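Folding a padded jacket so it stays folded

Home Help Exchange > Laundry and Storage > Folding

Posted by skomon_flat3

I have a padded jacket, synthetic fill, hood removed, collar still on. It has to go in a drawer 12 cm deep for the warmer months. I fold on the bed, as it is the only flat surface I have that is wide enough. Two problems. First, the jacket springs open as soon as I let go. Second, the fold lines drift and I end up with one side thicker than the other, so the drawer catches on the runner above.

I have tried rolling it. The roll measured 13 cm across, one more than I have. I would prefer not to use a vacuum bag, as a previous jacket came out of one with flat patches across the shoulders that never recovered.

Is there a fold that works on a soft surface, or do I need a table?

3 replies

Posted by Graradholm

A bed will do if you pull the cover tight first. Most of the drift comes from the mattress giving way under your hands, which lets the jacket creep toward the dip. Work near one side of the bed so you are not leaning on the middle.

Close the zipper completely and turn the jacket face down, collar away from you. Lay both sleeves straight down the back, parallel to the side seams. Don't cross them. Crossed sleeves put four layers of padding in one spot, and I suspect that is your thick side. Press from the hem toward the collar with your forearm and hold for a few seconds. The air needs an opening to leave by, and with most shells that is the neck.

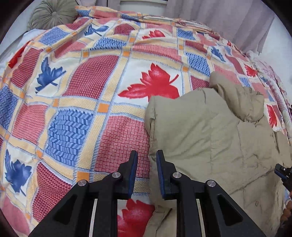
Once the air is out, fold each side in by a third, then bring the hem up in two folds toward the collar. Keep a hand on the first fold while you make the second. If the cover has a grid or a patchwork pattern, line the side seams up with one of the bands. It makes a decent ruler, and you will see straight away if the jacket has moved.

To stop it springing open, use a wide cotton band or an old pillowcase. A rubber band will leave a crease in the shell. Mine weighs 700 grams and holds at 10 cm in a pillowcase -- a heavier fill will not go that flat.

Posted by mirzaei_storage

Just hang it. Padding is not meant to be compressed for months.

Posted by Desix

Hanging is better for the fill if there is closet space, but the original poster asked about a drawer. Some additions to the first reply.

Check that the jacket is fully dry before it goes away. The outer shell dries well ahead of the padding, so feel along the bottom hem and the cuffs, where moisture collects. If those areas feel cool or clumped, give it another day on the rack.

Empty the pockets, including the inside one. A set of keys will keep the fold from closing and can mark the lining.

On drawer height: measure the clearance under the runner, as the listed depth is often taken from the outside of the drawer front. On my dresser the difference was 3 cm. If you are short by that much, no fold will fix it, and the jacket should go in a breathable bag on a shelf. A light fold is enough in that case -- skip the band.

Posted by skomon_flat3

Thanks. It was the crossed sleeves. With them straight the two sides come out even and the drawer closes. I will check the runner clearance before I put anything else on top.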